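Filed under: Datasets / Robotics / Working Rules

Print this page | E-mail this page

# Mikstead Countertop Handling Set

Maintainer: Luminița Onu
Last revised: 22 August 2019

## What is in it

The set holds 191 episodes of arms working over a kitchen-type counter. 117 of them involve a laptop, and the rest use kitchen items. Each episode has fixed-camera video, joint logs and an operator note. Use of the set is covered by the Plunesia terms, version 5.

## Rules for the counter

1. Laptops are closed before an episode starts.
2. Arms start clear of the object and stay clear until the operator calls the start.
3. Fingertip wrap is checked before each session. Loose wrap is replaced, never pressed back down.
4. Stop the arm before reaching in. A slow arm is still a moving arm.

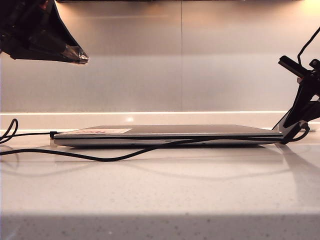 Cables get their own rule, added in February after a long argument. Any cable within reach of an arm is listed in the operator note, plugged in or not. If a cable moves during the episode, say so — even when the task succeeded. Episodes with no cable entry go back to the operator and are left out of the next release.

## Two-arm episodes

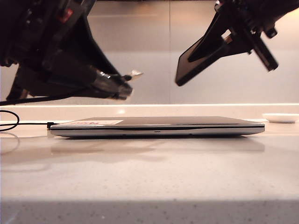
Two-arm work follows the Trokness checklist, with one change. Baranauskienė asked for a hold step before the first contact, and we kept it. Both grippers wait over the object with a gap between their tips, as they are above the closed laptop, and neither one goes down until the operator has called both sides by name. Leave the hold in when you trim video.

## Known problems

- 7 episodes have joint logs that start late. They are marked `late_log`.
- Small print on stickers can't be read at this camera angle. Don't use the set for text reading.
- Glossy counter reflections confuse some edge detectors.

Send corrections to the maintainer with the episode number.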